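Sivlow 11 Side Chair
Stacking chair for meeting rooms, break rooms and training rooms

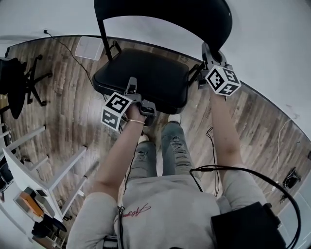 The Sivlow 11 is the standard side chair in the Drallum seating line. It is sold to offices, schools, clinics and community halls, mostly in quantities of 20 or more, and it is meant to be moved often. It stacks, it links into rows with an optional clip, and every part that wears can be replaced with a screwdriver and a hex key.

It replaces the Sivlow 9, which we stopped making in December. The two chairs look alike from a distance but they do not stack together. If you have a room of Sivlow 9 chairs and need to add to it, call the Lindholm warehouse before you order. There is a small stock of the older model left, in gray only.

What is in the box

Chairs ship four to a carton, assembled and stacked, with a sheet of foam between each one. Glides are already fitted. The hex key is taped under the seat of the top chair. Linking clips, seat pads and the dolly are separate items and come in their own boxes.

Orders of a single chair ship flat with the back detached. Four bolts, five minutes.

Specifications

Model: Sivlow 11
Seat height: 18 inches
Seat width: 17 3/4 inches
Seat depth: 17 inches
Overall height: 32 1/2 inches
Overall width: 20 1/2 inches
Weight: 11 lb
Frame: steel tube, powder coated
Seat and back: molded polypropylene
Stack height: 8 chairs on the floor, 12 on the dolly
Load rating: 300 lb
Colors: black, gray, dark green, brick
Frame finish: matte black or silver
Warranty: 10 years on frame, 5 years on seat and back, 1 year on glides and pads

Frame

The legs and seat supports are bent from one length of tube on each side, and the two sides are joined by cross tubes under the seat. The front cross tube was moved back on this model so that it no longer catches people behind the calf when they tuck their feet under. This was the most common complaint about the Sivlow 9.

Powder coat chips if chairs are dragged against each other. A touch-up pen is available in both frame finishes. It covers chips and scratches well enough from standing height but the patch will show up close.

Seat and back

The front edge of the seat curves down. The back has some flex in it, more than the older chair, and a few customers have asked if this means the bolts are loose. Check them once after the first month. If they are tight and the back still moves by an inch or so when you lean, it is working as designed.

The plastic is colored all the way through, so scratches do not show a different color underneath. Dark green and brick fade a little in strong sun. We do not recommend any of the colors for outdoor use.

Seat pads

The Nadotent pad is a foam pad with a woven polyester cover, made for this chair and for the Sivlow stool. It attaches with two plastic buttons that push through holes in the seat. The holes are molded in every chair and covered with plugs at the factory, so pads can be added later.

To fit a pad, pull the plugs out from underneath, line up the buttons and press down hard with the heel of your hand until both click. To remove it, squeeze the button tabs from below. Chairs with pads stack to five on the floor and eight on the dolly.

The cover does not come off. Wipe it with a damp cloth and mild soap and let it dry before stacking.

Glides

Every chair comes with nylon glides, which suit carpet and most sheet flooring. For hardwood and tile, order felt. For polished concrete, use the hard rubber glide. It is noisier but it lasts.

Felt glides wear out. In a room where chairs are moved every day, expect to change them once or twice a year. They pull off with pliers and the new ones push on by hand. Do not hammer them, and do not mix types on one chair or it will rock.

Linking clips

The clip joins two chairs side by side at the front legs. It is a steel bracket with a rubber lining and comes in pairs. Chairs can be stacked with the clips left on, but the stack limit drops to six.

Some towns require chairs to be linked for public seating above a certain number. We can't tell you what your local rule is. Your fire marshal can.

Dolly

The dolly takes 12 chairs and fits through a 32-inch door. It has two fixed wheels and two swivel wheels, one of them with a brake. Load it against a wall with the brake on. Tip it back to move it, and don't try to take a full stack down a ramp alone.

Cleaning

Warm water and dish soap for normal dirt. For pen and marker, use rubbing alcohol on a cloth and rinse afterward. Bleach solutions used in clinics are fine on the seat and back but should be wiped off the frame. Do not use acetone, scouring powder or a pressure washer.

Chewing gum comes off more easily if you hold an ice pack on it first and then lift it with a plastic scraper.

Spare parts

S11-01 Seat, all colors
S11-02 Back, all colors
S11-03 Bolt set, back (4)
S11-04 Bolt set, seat (6)
S11-10 Nylon glides (set of 4)
S11-11 Felt glides (set of 4)
S11-12 Rubber glides (set of 4)
S11-20 Linking clips (pair)
S11-30 Touch-up pen, black or silver
S11-40 Nadotent pad, charcoal or oatmeal
S11-50 Dolly
S11-51 Dolly wheel, swivel with brake

Frames are not sold as spares. If a frame is bent, stop using the chair. Please do not bend it back.

Ordering and delivery

Black and gray are stocked. Orders up to 600 chairs in these colors leave the warehouse within 11 working days. Dark green and brick are made to order and take five to seven weeks. Mixed colors on one order are fine, in multiples of four.

Delivery is to the curb unless you ask for inside delivery, which costs extra and has to be booked in advance. A pallet holds nine cartons. Tell us if you have no loading dock and we will send a truck with a liftgate.

Check the cartons before you sign. If one is crushed, write that on the delivery slip and take a photo. Damage reported later than five days after delivery is hard for us to claim from the carrier.

Current prices are in the Drallum seating price list, which takes effect 2nd August. Price breaks start at 20, 100 and 486 chairs. The last one is an odd number because it is a full truck of palletized cartons with space left for the dollies and pads.

Returns

Unused chairs in stock colors can be returned within 30 days. You pay the freight. Made-to-order colors can't be returned unless there is a fault. Sample chairs are billed when they ship and credited if they come back clean within three weeks.

Questions we get

Does it come with arms?
No. The Sivlow 14 is the same chair with arms. It stacks to five.

Can I put a tablet arm on it?
There is no fitting for one. Clamp-on tablets from other makers will mark the frame, and the chair was not tested with them.

Will it stack with the stool?
No.

Can we have our logo on the back?
Yes, on orders of 100 or more. One color, printed, up to four inches wide. Add two weeks.

Is the black frame the same black as the black seat?
Close. The frame is slightly warmer. If this matters to you, ask for a sample first.

How many chairs fit in my storage room?
A floor stack of eight needs a space 22 inches wide and 40 inches deep. Leave room for the door.

Contacts

Orders and samples: Lovisa Magnusson
Spare parts and warranty: Jonatan Eklund
Large projects and room layouts: Riet Segers
Lindholm warehouse, pickups by appointment: Valter Westerberg

Have your order number ready for warranty questions. It is on the packing slip and also on the white label under each seat, after the letters DR.

Related products

Sivlow 14 Armchair
Sivlow Stool, 24 and 30 inch
Drallum Folding Table, 60 and 72 inch
Nadotent Seat Pad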